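Workshop notebook
2005-10-25

Third evening on the Carivley radio, and I have to say I am growing very fond of it, hum and all. For anyone picking up this notebook cold: it is the tabletop set that came in over the summer, five tubes, cracked dial glass, and a speaker cone that had been patched with what I think was a paper napkin and a great deal of optimism. I wrote up the cabinet back in August and won't repeat it, except to say that the finish has come up beautifully since then and I keep finding excuses to walk past it.

Power supply

Brought it up slowly on the variable transformer tonight, stopping at 100 volts for a good long while and sniffing like a bloodhound. No smell, no smoke, dial lamp a nice sleepy orange. The old filter capacitors were clearly tired (the hum was there from the moment the set woke up, and it didn't change with the volume knob, so it is coming in after the control). I had a pair of new Odeo electrolytics put by for this and they went in without much fuss, though the leads are shorter than I'd like and I had to add a little tie strip under the chassis. I left the old can in place on top for looks, disconnected underneath. Please don't anybody wire it back in!

With the new ones fitted the hum dropped to where I have to put my ear to the grille to hear it. I am so pleased with that.

Resistors

Went through them one by one with the meter, lifting one leg each time, and found the usual drift. The cathode resistor on the output tube is marked 270 ohms and reads 300, which I could live with, and I have decided to live with it. One of the others was so far out that I measured it again after a cup of tea, in case it was me. It wasn't me. Replaced it, and the stations at the top of the dial came in a good deal stronger, so that was an evening's pay right there.

Antenna and dial

The loop on the back panel has a break somewhere under the cloth wrapping. I can get it to come and go by pressing near the lower corner, but I don't want to unpick the whole thing until I've thought about it. For now I clipped on a length of wire and ran it up to the curtain rod, and got a ball game, a man talking about pumpkins, and something with accordions that I listened to for much longer than I meant to. Dial string slips when the knob is turned quickly. I'd like to try the waxed cord from Grelonel before anything fancier.

Line cord and tape

New cord is in, with a proper knot inside the chassis for strain relief. The splice at the switch is soldered and sleeved, and I want a wrap of tape over the sleeve as well, pulled snug, with the last turn laid down without any stretch so it doesn't creep back and go gummy.

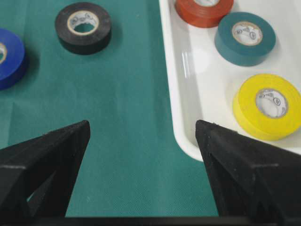
For next time

Find the break in the loop.
Restring the dial.
Ask Saraç whether they still have dial glass that size, and what they want for it.
Let the set play for a whole evening with the back on and feel the transformer now and then.
Look at the speaker cone again, in daylight, when I'm feeling brave.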